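Gredwood Hall Kitchen Group
Minutes of the June meeting, held Thursday in the small meeting room

Present: four members of the group, plus the representative from Millesach.
Apologies: two received by email.

1. Minutes of the last meeting
Approved with one correction. The price for the replacement kettle should have been shown as including delivery.

2. Money
The kitchen account stands at $2,572. The deposit from the spring supper has been returned and is included in that figure. The Posport invoice for flour and yeast is still outstanding and will be paid this week. Members were reminded to hand in receipts before the end of the month.

3. Bread baskets
The group discussed what to use for rolls at the Saturday breakfasts. The old metal trays are dented and take up too much of the counter. Two members prefer a basket with sloping sides, wider at the top, so people can reach in without touching the other rolls. A woven basket in an orange-tan color was considered.
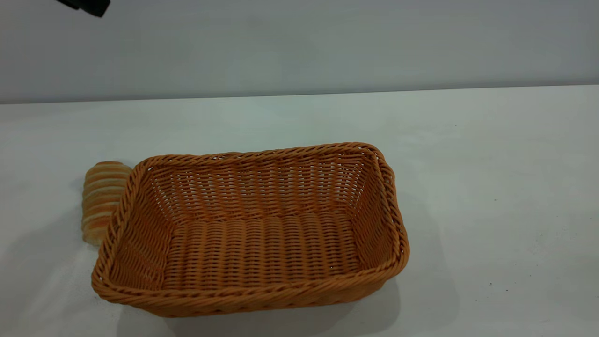 Item 3: woven basket with braided rim, striped roll at left.

The following points were made:
- The weave has tiny gaps, so crumbs will come through. A paper liner or a cloth should be used at every breakfast.
- The rim is a thick twisted braid. One member asked how it should be cleaned. Millesach advises a soft brush and warm water, no dishwasher.
- The color was liked by most. One member would have preferred something plainer.
- Tall rolls should be laid on their sides in the basket. Standing up, they tend to topple when the basket is carried.

Agreed: to order four baskets of this type through Millesach, at no more than $30 each. The metal trays will be kept for baking only. The order will be placed after the Posport invoice has been paid.

There was a short discussion about whether the striped rolls should replace the plain ones. No decision. The bakers will bring both kinds to the next breakfast and see which go first.

4. Serving table
The group went over the cleaning routine for the white table. It is wiped down after each breakfast, but the join along the back, where the upright gray panel meets the top, is often missed. Crumbs and sugar collect there. 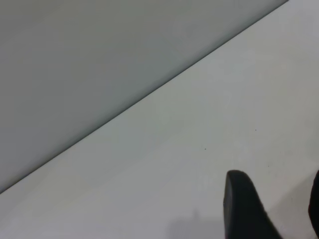

Item 4: tabletop and gray panel, showing the join.

Agreed: the join is to be wiped with a damp cloth and then dried. Small specks on the open part of the top should be wiped up at the same time. No scouring pads are to be used on either surface. The cleaning sheet on the inside of the cupboard door will be changed to say this.

A member asked whether a bead of sealant along the join would help. Yurchenko, who fitted the kitchen shelves, will be asked for a price. If it is over $30 it will come back to the group first.

5. Storage
The box of old papers from the hall's 1940 opening is still on the top shelf of the pantry. It needs to go somewhere dry and away from food. The Gredwood library will be asked if it can take it. In the meantime the box moves to the office closet.

6. Other business
The pantry light flickers. To be reported.
Dish towels are running low. A new pack will be added to the basket order if Millesach carries them.

7. Next meeting
Same room, 7 p.m., in four weeks. The meeting closed at 8:15 p.m.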